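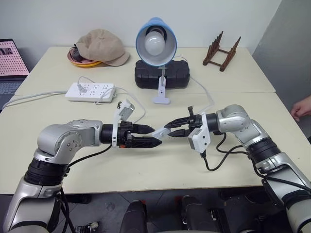
A mesa do canto, segunda tentativa

Já vos tinha contado em novembro que a mesa creme do canto se tinha tornado o sítio onde tudo vai parar cá em casa. Quem chega pousa o que traz na mão, quem sai esquece-se de levar, e eu, que passo por ali de manhã ainda meio a dormir, acrescento sempre mais qualquer coisa. Pois bem, na sexta-feira decidi tratar do assunto -- com café, com calma e com a rádio baixinha.

O candeeiro é o meu preferido e é por ele que começo sempre. Tem um abajur em cone, azul-claro, e uma base branca de mola que em teoria se prende em qualquer lado (na prática passa a vida ali no meio da mesa). A lâmpada é fosca, de luz suave, e foi a Tiziana Ferri que me convenceu a não trocar por uma mais forte. Tinha razão, como costuma ter, e eu demorei um inverno inteiro a admitir-lho.

Os fios são outra conversa. A extensão branca está ao fundo, com os cabos a atravessarem o tampo até ao candeeiro e para o lado esquerdo, e por mais que eu os arrume voltam sempre ao mesmo. Já experimentei molas da roupa, já experimentei fita, já experimentei ralhar. Comprei uma caixinha da Waltby para os esconder, mas era pequena demais e acabou cheia de botões. Se alguém tiver uma ideia melhor, escreva-me, que eu leio tudo!

Depois há os pratos. O cor-de-rosa em cima, o amarelo-alaranjado por baixo, e por cima de tudo o boné bege, que encontrou ali o seu cabide e não quer outro. Os pratos vieram de uma feira em Bredcombe, onde fui com o Américo Torres comprar uma cadeira e de onde voltámos sem cadeira nenhuma. Gosto tanto das duas cores juntas que me custa fechá-las num armário.

Para isso tenho o escorredor castanho, de madeira, com os dentes ao alto, que fica do lado direito, perto da parede. O meu plano era pôr lá os pratos de pé, como se fossem livros, e deixar o resto livre para o portátil, que vive encostado à esquerda. Parece-me um bom plano ainda hoje, embora o boné fique assim sem morada e eu já saiba que isso vai dar discussão.

Falta decidir o que faço à caixa preta que está atrás do candeeiro. Ando a adiar isso há semanas, porque para a mudar de sítio preciso de espaço na prateleira, e para ter espaço na prateleira preciso de devolver os livros à Thitima Jaidee, que já mos pediu duas vezes. Fica para o próximo fim de semana, com mais café.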